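Progress report to the Gulex Fund – Flomard after-school art room

Dear friends at Gulex,

It has been a full summer, and I'm glad to finally sit down and tell you how your grant has been put to work in our after-school room.
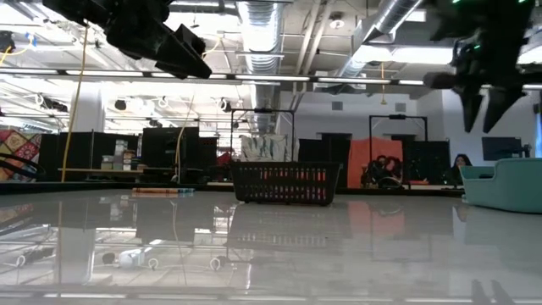 Grornon, August 19, 2023 – We now have 63 children on the register, up from the spring, and on rainy afternoons it feels as if every one of them has come at once! The room opens 6 hours a week over two afternoons, and the 14 families who asked for a later pick-up time have been given one.

Most of the money so far has gone on rent, paper and paint, and on the new sink, which took longer than promised (the plumber found an old pipe behind the wall, and we lost two weeks to it). We are still inside the budget line for repairs, though only just.

The mural for the Dambrauskienė library is coming along nicely – the children voted for a river with a great many fish, and the sketches are with the library now.
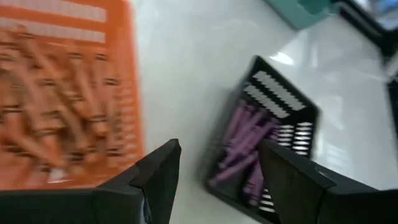

An orange basket, filled well up.

In September we start the new term, and we would dearly like to add a third afternoon. The figures for that will follow with the receipts. Please do come by if you are ever in town – the kettle is always on.

With warm thanks,
The Flomard team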